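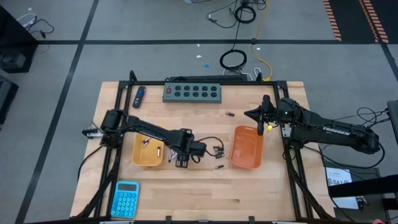
Dumham，五月讯——家庭收纳用品公司Flanduvholm今天宣布，旗下的小物分拣方案Prandent正式上市。方案要对付的是每户人家都有的那只抽屉：拉开时哗啦一响，关上时要用膝盖顶一下，里面住着旧电池、没头没尾的接线，以及谁也不敢扔的小金属件。Prandent的做法很老派，一张桌子，两只箱子，一黄一橙，东西先上桌，再进箱。木桌左边的黄箱里已经有一小块银色金属件和一件短圆柱形的东西，橙箱还空着，两箱之间的桌面上放着一小簇黑色接头和电线。按照本公司的经验，多数家庭的整理工作会在这个阶段停下来喝茶。

阅读时间：4分钟
搜索 请输入关键词 热门：收纳 电池 抽屉

一个关于抽屉的问题

Flanduvholm做收纳箱做了18年，期间推出过带轮子的、带盖子的，还有一款带香味的（已停售，请勿来信询问）。这些年里我们渐渐发现，顾客买箱子的时候，心里想的是一间整洁的屋子；箱子到家以后，装的是原来那间屋子。箱子本身没有意见，装什么都行，于是旧抽屉换了个塑料外壳继续营业。

Prandent因此把力气花在装箱之前。每套产品包括一只黄箱、一只橙箱、一叠可重复粘贴的标签，以及一本33页的手册。手册的篇幅在公司内部引起过争论。销售部门认为，教人把东西放进箱子里，一页足够；编写手册的同事请销售部门当场整理了一下自己的办公桌，此后争论没有再继续。

颜色的分工由用户自己定。手册建议黄箱放“还要用的”，橙箱放“要送走的”，反过来也可以，只要全家人意见一致。试用阶段有一户人家，大人和孩子各执一套规则，周转了一个下午，同一卷胶带在两只箱子之间往返多次，最后留在了窗台上。手册为此增加了一节，标题是“先商量”。

桌子比箱子重要

手册开篇讲的是桌子。我们建议找一块平整、光线好的木桌面，旧一点无妨，有裂纹和划痕也照样能用。地毯不行，小零件掉进去等于重新回到抽屉；床也不行，理由凡是在床上整理过东西的人都清楚，他们多半睡着了。

桌面清出来以后，两只箱子分放左右，中间留出一块地方，专门给还没有想好的东西。本公司最初给这块地方起名为“过渡决策区”，印出样稿后觉得像机场，改成了“中间”。

电池是中间的常客。它们个头相近，外皮花哨，有电没电都一副沉着的样子。手册里的办法是先让电池躺在桌上，别急着进箱，同样的放在一处，摆齐了再逐节处理。下图中，四节圆柱形电池就分成两对放在桌面上，一对靠近黄箱，一对靠近橙箱，其中一节一头是铜色，另一头是黑色。 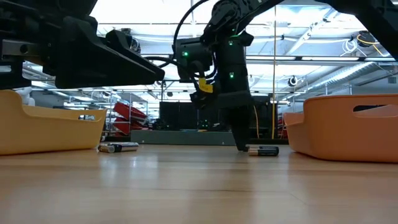
与Katayama的合作

Prandent的标签由文具厂商Katayama供应。双方的合作始于一次对“其他”这个词的讨论。Flanduvholm希望标签里印上“其他”，Katayama认为一旦印了，用户就只会用这一张。经过协商，“其他”保留，但每套只给一张，并且字号偏小。

标签可以撕下重贴，背胶不留痕。空白标签也有，供有主见的用户自行书写。试用者交回来的空白标签上写过“线（不知道是什么的线）”“螺丝，重要”和“问妈妈”，最后这一种呼声很高，我们正考虑列入下一批印刷。

关于旧电池，请认真读这一段

这一节我们收起玩笑。分出来的废旧电池请按所在地的规定送到回收点，不要和钥匙、硬币、金属小零件混放在同一个容器里。裸露的电极可以先用绝缘胶带包好。鼓包、漏液的电池请单独存放，远离热源，尽快送走。箱子只负责分拣时的短暂停留，不适合长期囤放，也请放在幼童够不到的地方。

手册用整整一章讲电池，配有一张可以撕下来贴在柜门内侧的对照表，表上留了空格，供用户填写附近回收点的地址和开放时间。

上市安排

即日起，Prandent在Flanduvholm位于Dumham的门店和网上商店同步销售。箱子可以单买，标签可以补购，手册遗失的话可在网站免费下载，下载次数不限，我们对手册的去向有心理准备。

本月内，Dumham门店每天下午三点安排一场现场整理，顾客可以自带一只抽屉（仅抽屉，柜子请留在家里）。店内提供桌子、两色箱子和热茶。整理结束后，抽屉须由本人带回，内容物亦然，门店没有代为保管的地方。去年的活动里留下来的一副单只手套和一枚不明用途的塑料盖仍在收银台，欢迎失主认领。

媒体如需样品或手册电子版，请通过Flanduvholm网站的新闻联络页面提出申请，并注明寄送地址。样品寄出后无需归还。

订阅我们的新闻邮件，每月一封，随时可以退订。
本网站使用Cookie以改善浏览体验。继续浏览即表示您同意我们的Cookie政策。 接受 管理设置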